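Dear Ritu,

January 2024, and the laundry corner at Clukari is finally in use! I promised you a proper update on the Prollberg grant, so please forgive me if it runs on a bit.

The washing machine is in, a front loader with a nice wide round door, and Azucena has settled on light wicker baskets after trying several plastic tubs that she found too deep. We have spent 454 dollars of the 600 set aside for baskets and small items, and I would like to keep the rest for shelving, if you agree.
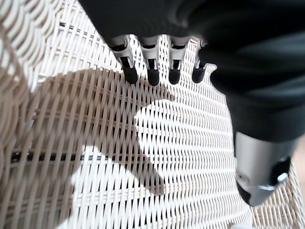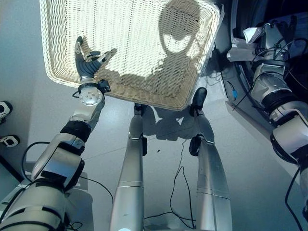
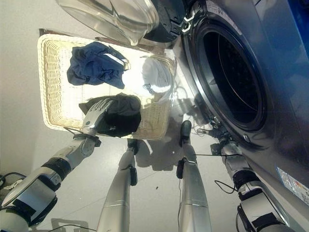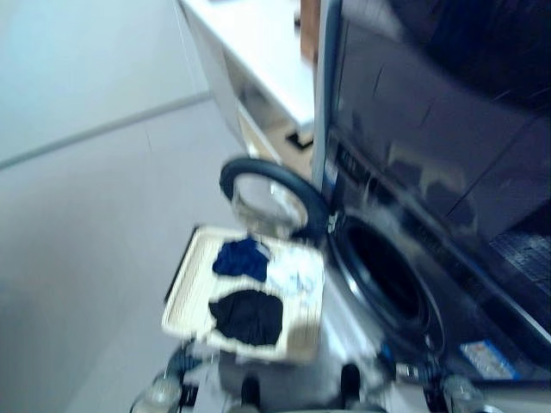 *Laundry corner, Clukari. The last two pictures show dark and light items in with a blue one, beside the washer.*

Sorting is still our weak spot — darks and whites keep ending up together — so Baptiste is writing up a short wash guide to hang near the machine. Two more baskets are on order from Sadowski, and Vichien has asked for a folding table as well (he makes a good case, and I have told him I would pass it on). The next report will reach you in March, with the receipts.

With many thanks and warm wishes,

Sunee Limsakul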